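**Lerlow Staff of the Warm Hearth** (two-handed, requires level 40)

I've carried this staff on my healer since the Plernden patch, and I'm awfully fond of it. It drops from Ajayi in the Jiko caverns, and it took me 14 runs (bless my guild for their patience!).
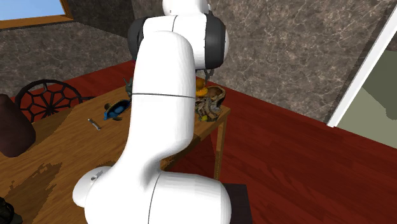
*White robot arm by a wooden table*

You give up a little stamina next to the quest staff, but the mana regen more than pays you back on long fights, and the glow is just lovely at night. Verna Fitzsimmons prefers the wand and off-hand, and for short pulls she may well be right.
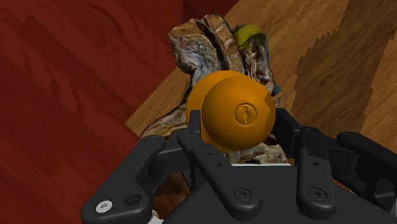 If you do win one, put the spirit enchant on it and keep your old staff in the bank for those 2 fire bosses.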